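19 April 2020

Right. A thread about exercise, from someone who once got a stitch putting on a duvet cover.

Four weeks ago I downloaded Prusteo, which is a step counter with opinions. It asked for my goal. I put 2,000 a day, thinking I'd be modest and then surprise myself. I have been surprised.

Day one, flat and stairs only: 774. I'd felt quite busy as well. I'd been to the kitchen several times.

Prusteo sent me a little cartoon snail. I don't know if that's the lowest rank or just the artist's favourite animal. I have chosen not to look it up.

Day two I went out for my permitted walk at seven in the morning, so as to be seen by as few people as possible. Old jogging bottoms, coat over the top, the woolly hat with the hole in. Head down. Up MacLeod Street, which is a hill, whatever the council map says.

Halfway up I was overtaken by a woman on roller skates. UPHILL. Turquoise leggings, orange jacket, knee pads over the lot, singing something that may have been a hymn. She gave me a very wide berth and a very big wave.

I'd place her at seventy or so. I'd place myself, at that moment, at a hundred and four.

I waved back with the arm I had been using to hold on to a wall.

I thought about her all day. Mostly the singing. I couldn't have sung on that hill, I could barely have given my name.

Next morning I went out at seven again and told myself it was for the quiet. There she was. Same jacket, different leggings (yellow, lightning bolts). Wave. Hymn.

By the end of that week I'd left the coat at home. By the middle of the next I had dug out a red T-shirt from a fun run I signed up for and then didn't run. It's a good T-shirt. It says FINISHER on the back, so I try to keep facing people.

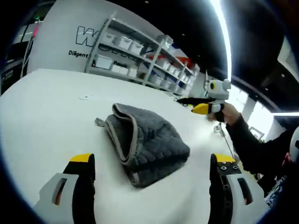
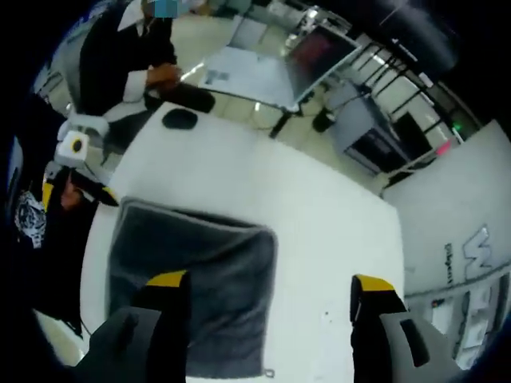 A folded grey towel on a white table, in both pictures.

Anyway. Shoes.

My trainers were a pair of Dundunix from the sale rack, bought because they were the only ones in my size that didn't light up. The left one squeaks. On a silent street at seven in the morning it sounds as if I'm being followed by a small duck.

Yến Kiều upstairs has asked, very kindly, by text, whether it's me. I said it was the duck. She has since started texting "duck's off" when I leave and "duck's back" when I return, and I must say it is the closest thing to a social life I've got at present.

She also runs. Properly, with a watch. I asked her for one tip and she said "go a bit slower than you want to". I said I wasn't sure there was a slower.

Last Thursday, hill again, and the skater was stopped at the top, sitting on the low wall by the postbox doing something to a wheel. I stayed well across the road and shouted good morning like a town crier.

Her name is Beatrice Lyimo. She took up skating when she retired, her daughter has asked her to stop, and her daughter has been told. We covered all of this at full volume. Several curtains were involved.

I said I thought she was marvellous. She said "I'm not marvellous, I'm bored," and then she asked what I was training for.

What am I training for! I said June. Just the month. It was all I could think of. She nodded as if June were a well-known event and said she'd look out for me.

So now I'm training for June.

Prusteo this morning, by the way: 1,620 before breakfast, all of it up and down that hill. Still a snail, but the snail has been given a headband.

A few people have asked if I'd recommend the paid version. It's called Clistora, for reasons best known to them, and it gives you a voice that talks to you while you walk. I have tried the free trial. It told me I was "crushing it" while I was standing still waiting for a cat to move.

I've gone back to the hymn. I think it's a hymn. It might be Abba — she doesn't do the words.

I'll try to find out tomorrow if I can get close enough to hear and still be two metres away. Duck's off at seven.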